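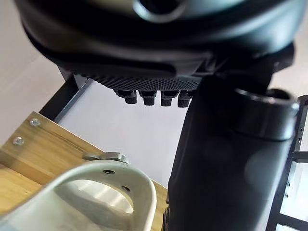 ## 3.2 Entryway habits and what happens to shoes at the door

We came to the matter of shoes a little by accident. Our early visits in Elbridge were meant to cover heating costs, but so many people met us at the door with an apology for the clutter that we thought it only fair to let them talk about it. Of the 394 households that returned the October booklet, 90 wrote something in the margins about footwear, and some of those notes ran to a full page (we are very grateful for every one of them).

Low racks like the one in Figure 2 came up again and again, and were favoured by older residents for slippers in particular. Taller cabinets drew more mixed feelings, as Figueiredo found in an earlier neighbourhood study.

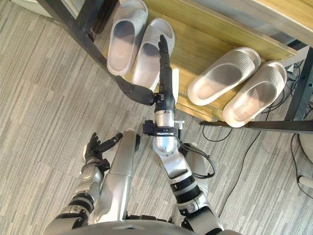

ELBRIDGE, Wed 16 March

**Figure 2.** A low shoe rack holding four slippers, on grey striped carpet.

The second round of visits took in 14 homes on the Skovura side of town, where the porches are colder and boots tend to stay outside until spring. In ten of them the slippers were kept within reach of the inner door, and guests were offered a pair before they were offered a chair. We return to this small courtesy in Section 4.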